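About Rugemalira

Rugemalira reviews the rules people write for robot arms. Clients send us a standard, a lab policy or a purchase checklist, and we send it back marked up, usually shorter. There are 15 of us, and most of us used to write this kind of document for a living. That is where the attitude comes from.

How we started

The company grew out of a review job at Skorko, a maker of feeding equipment. Skorko had a handling policy for its test cells that ran to 255 clauses. Our founders were asked to check the wording. They asked the operators instead which clauses they used, and got very few answers. Some clauses could not be followed at all. One told the operator to confirm a "suitable grip" and never said what suitable meant, or who had to confirm it, or when.

We still see that clause, or its cousin, in almost every policy that reaches us.

What we think of good practice

We are wary of the phrase. Too often it means that someone did a thing once and wrote it down. We ask where a rule came from and what it would take to break it. If a rule can't be broken in any way a person could notice, we mark it for removal. Clients sometimes argue, and we are happy to lose the argument when they bring evidence.

We are just as wary of success rates. A report that claims 100 percent on a pick task tells us very little until we know how the objects were laid out, which runs were thrown away and who decided. A simulated trial deserves the same questions as a physical one. Light, shadow and camera placement in a simulation are choices, and they belong in the record.

How we work

We try rules out on a simulated table before we comment on them. The setup is plain: one arm, a gridded tabletop and a few simple objects. Every trial is looked at from the room and from close to the gripper, and a rule has to make sense from both.

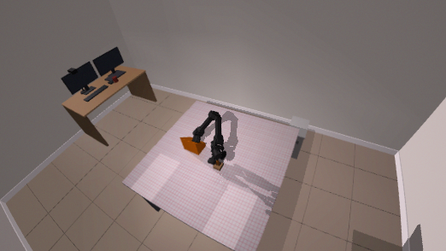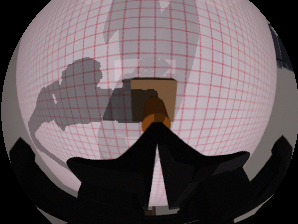 Rules we hold ourselves to

Trial conditions are written down before the run. Changes made afterward go in as changes, with the old text left readable.

Discarded runs are kept and counted in the report. We have yet to hear a good reason for deleting them.

A single view never settles whether an object is held. A shadow or a finger can hide the contact point, and "it looked fine from here" is not a finding.

Two reviewers read each trial record, and the second one does not see the first one's notes. It is slow. We tried doing without it on the Limton project and ended up repeating the work.

Words like "safe," "reliable" and "normal" are not allowed in our reports unless the client's document defines them. Most don't — so most of our reports are dry reading.

What we don't do

We don't certify anything. We don't issue badges, seals or scores, and we turn down requests to put our name on a product page. A review of a document says something about the document. Whether the robot in your building behaves is a separate question, and a simulated table can't answer it for you.

We also don't sell robots, grippers or software, and we take no commission from firms that do. Our trial template, called Rakell, is free to clients and may be changed as they like. Please rename it if you change it. We have twice been asked to defend a version we had never seen.

Working with us

Send the document as it stands, including the parts you are embarrassed by. We will tell you whether we think a review is worth paying for. Sometimes the better step is to have the people who run the arm read it aloud and cross out what they don't understand.

Reviews are charged by the length of the document we receive, with no charge for what we add. We set it up this way so that we would have no reason to make your rules longer.

Page last revised 2019-01-31.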